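Travent Workplace Learning
Home
Programs
Funding Partners
Reports

Interim Progress Report: Returning Trades Supervisors Program
Prepared for the Flarnex Foundation
Submitted 03/07/2024

Where we are

The program set out to move experienced tradespeople who had been away from work for two years or more into paid supervisory roles. At the halfway mark we have 176 people enrolled. Our application to you predicted 400 by the end of the grant, a number arrived at in a warm room late in the afternoon. We still expect to reach it, though the second half will have to work harder than the first.

Enrolment was slow to start. Our original intake form ran to eleven pages and asked applicants to describe their leadership philosophy before it asked for a phone number. It has been cut to two pages. Leadership philosophy is now discussed in person, over coffee, and takes less time.

Employer partners

Tretumano joined in the second quarter and has taken participants at three of its sites. Its supervisors were sceptical for about a fortnight and have since begun asking when the next group starts, which we are counting as an endorsement. Two smaller employers withdrew. One had merged with a competitor. The other had understood "hosting a participant" to mean a lunch.

Release time remains the sticking point. Every employer we deal with is in favour of training and would prefer it to happen on a weekend.

Workshops

The evening workshops on rostering, difficult conversations and site paperwork are running as planned. Difficult conversations is the most popular by a wide margin and regularly runs over. Site paperwork does not. We have moved the paperwork session to the first half of the evening and attendance has improved, possibly because people are reluctant to walk out past the sandwiches.

The online modules are behind schedule. The learning platform was meant to go live in the autumn, and was live in the sense that you could log in. Modules one to four are now usable on a phone. Module five, on budgeting, went over budget.

Money

Spending is slightly under forecast, mostly through unclaimed travel support. We set aside $600 per regional participant and most have claimed much less. With your approval we would like to redirect part of the balance to childcare, where some 100 requests have come in against a line that was plainly written by someone without children. A revised budget is attached.

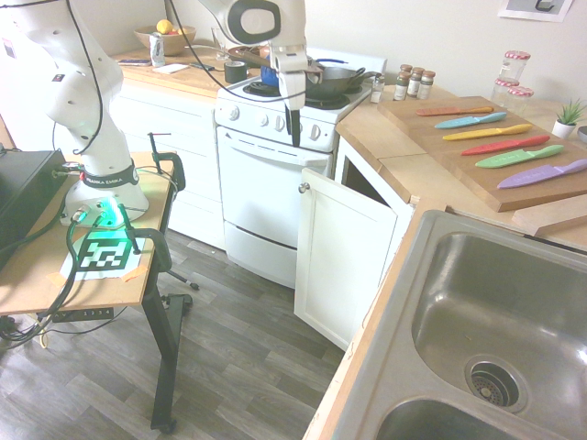 Robot arm on its table, with the stove behind the gripper.

Next six months

A second regional intake opens in September. Before then we will finish module five, sign at least two more host employers and replace the participant survey, whose five-point scale currently offers two kinds of "satisfied" and no "dissatisfied". The results to date have been excellent and we have left them out of this report.

We would welcome a call about the childcare request before the new intake opens.

Program Manager, Travent Workplace Learning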